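Plarska Mikrofasertücher im Test: Acht Monate Küche, Bad und Auto

Bewertung: 4 von 5 Sternen
Von Nghĩa Thân, 2024-08-19

Ich habe diese Tücher im Dezember bestellt, weil meine alten Baumwolllappen nur noch grau waren und auf jedem Glas Fussel gelassen haben. Eine Kollegin, Marama Cartwright, hatte mir Plarska empfohlen. Ich kannte die Marke vorher nicht und war ein bisschen skeptisch, denn bei Mikrofaser habe ich schon mehrmals schlecht gekauft. Das letzte Set von Yokoyama zum Beispiel hat nach wenigen Wäschen die Nähte verloren, und danach hat man lauter Fäden in der Waschmaschine.

Bestellt habe ich das gemischte Set mit verschiedenen Farben. Die Lieferung nach Urnach hat drei Tage gedauert. Die Tücher waren sehr eng gefaltet und hatten am Anfang starke Knicke, die erst nach dem ersten Waschen weggegangen sind. Der Geruch aus der Packung war schwach chemisch, auch das war nach einer Wäsche vorbei.

Zum Material: Auf dem Etikett stehen 410 Gramm pro Quadratmeter. Ob das genau stimmt, kann ich nicht prüfen, aber die Tücher sind deutlich dicker als die dünnen aus dem Supermarkt. Der Flor ist weich und ziemlich lang. Wenn man mit der Hand darüber streicht, bleibt eine Spur, wie bei Samt. Für trockenen Staub ist das sehr gut. Für Fenster finde ich es zu flauschig, dort nehme ich weiter ein glattes Tuch, sonst gibt es Schlieren.

Die Farben waren für mich ein wichtiger Punkt beim Kauf. Wir haben zu Hause eine einfache Regel: Grün ist für die Küche, Violett für das Bad. Mein Mitbewohner Lachlan hat das früher mit den alten Lappen immer verwechselt, und ich möchte darüber nicht mehr im Detail schreiben. Seit wir die farbigen Tücher haben, gibt es diese Diskussion nicht mehr. Die Farben sind kräftig und man unterscheidet sie auch abends bei schlechtem Licht. Das Violett hat beim ersten Waschen leicht abgefärbt, also bitte nicht sofort mit weißer Wäsche zusammen waschen. Das steht zwar in der Anleitung, aber sehr klein.
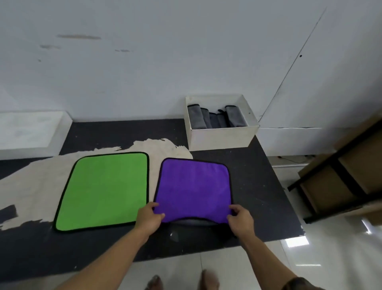 Violett und Grün aus dem Set, beide mit dunkler Einfassung und runden Ecken.

Die Einfassung ist der Teil, den ich am genauesten beobachtet habe. Bei billigen Tüchern löst sie sich zuerst an den Ecken. Bei Plarska sind die Ecken abgerundet und das Band läuft einmal ganz herum. Nach acht Monaten hat sich bei mir nur bei einem einzigen Tuch ein kleines Stück gelöst, ungefähr so lang wie ein Fingernagel. Ich habe es mit der Hand wieder angenäht. Auf dem Autolack habe ich von dem Band keine Kratzer gefunden, aber ich drücke dort auch nicht fest.

Waschen: Ich wasche bei 60 Grad, ohne Weichspüler. Weichspüler verklebt die Fasern, und dann schiebt das Tuch das Wasser nur vor sich her. Diesen Fehler habe ich am Anfang einmal gemacht, aus Gewohnheit. Zwei weitere Wäschen mit wenig Waschmittel haben es wieder in Ordnung gebracht. In den Trockner lege ich die Tücher nicht. Sie trocknen auf der Leine über Nacht, im Winter im Bad etwas länger.

Was mir beim Falten aufgefallen ist: Die Tücher sind nicht alle exakt gleich groß. Wenn man zwei aufeinander legt, steht manchmal an einer Seite etwas über. Für das Putzen ist es egal. Wer seinen Schrank sehr ordentlich mag, wird sich vielleicht ärgern. Ich lege sie flach auf den Tisch, streiche sie glatt und falte sie zweimal, dann passen sie in die schmale Schublade unter der Spüle. Wegen der Dicke wird der Stapel aber schnell hoch. Die dünneren Tücher von Cistau brauchen hier weniger Platz, nehmen dafür auch weniger Wasser auf.

Noch ein Wort zur Saugkraft. Ein umgekipptes Glas Wasser schafft ein Tuch ohne Problem, danach muss man es allerdings gut auswringen, und das ist bei dem dicken Stoff etwas mühsam. Meine Mutter, die Probleme mit den Handgelenken hat, mag sie deshalb nicht so gern. Fett am Herd geht mit warmem Wasser und einem Tropfen Spülmittel gut weg. Bei eingetrocknetem Kalk an der Dusche hilft auch das beste Tuch nichts, da braucht man Essig oder Zitronensäure.

Eine Kritik habe ich an der Verpackung. Die Tücher waren einzeln in Folie gewickelt und dann noch einmal zusammen in einer Tüte. Das finde ich bei einem Putztuch übertrieben. Ich habe dem Kundendienst deswegen geschrieben und nach einer Woche eine freundliche, aber allgemeine Antwort bekommen.

Pluspunkte
Dicker, weicher Flor
Einfassung hält gut
Farben leicht zu unterscheiden
Verträgt häufiges Waschen

Minuspunkte
Violett färbt am Anfang leicht ab
Größe etwas ungleich
Zu viel Folie
Für Fenster nicht geeignet

Ich würde das Set wieder kaufen, beim nächsten Mal aber wahrscheinlich nur in Grün und Violett – die anderen Farben liegen bei uns meistens unbenutzt im Schrank. Einen Stern ziehe ich ab für die Folie und für die ungleiche Größe.

14 Personen fanden diese Bewertung hilfreich

Kommentar von Aroha Stubbs
Danke für den Hinweis mit dem Weichspüler. Meine Tücher nehmen seit Wochen fast nichts mehr auf, ich probiere jetzt auch zwei Wäschen ohne.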